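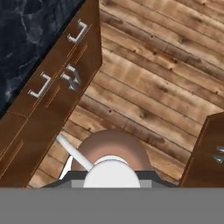
Volta e meia chega-nos a pergunta sobre os planos de refeições da Flurnia, que prometem poupar 46 euros por mês a quem cozinhar tudo ao domicílio e seguir a lista à risca. Tenho as minhas dúvidas. A conta parte do princípio de que ninguém deita fora meio ramo de coentros, e compara com um cabaz de referência que a empresa não publica. Também pressupõe espaço: com uma bancada de mármore escuro e gavetas de puxador prateado, como as da imagem, qualquer um se organiza. Na minha cozinha cabem duas tábuas e já é muito.

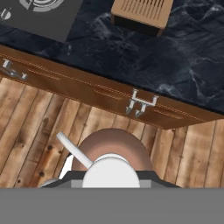
Depois há as porções. O plano Dewan fala em cerca de 200 gramas de legumes por pessoa — crus ou cozinhados, não diz — e repete a mesma sopa em 5 jantares. Quem tem adolescentes em casa sabe como isso acaba. A versão Grillgate, mais cara, troca a sopa por grelhados e chama a isso variedade.

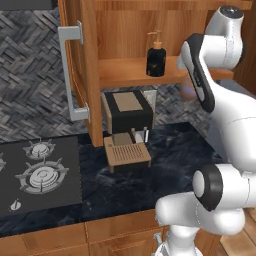

Armário superior em madeira, com prateleira aberta, sobre a bancada escura.

Em setembro voltam os descontos de adesão. Antes de assinar, guardem os talões do supermercado durante um mês e façam a vossa própria conta.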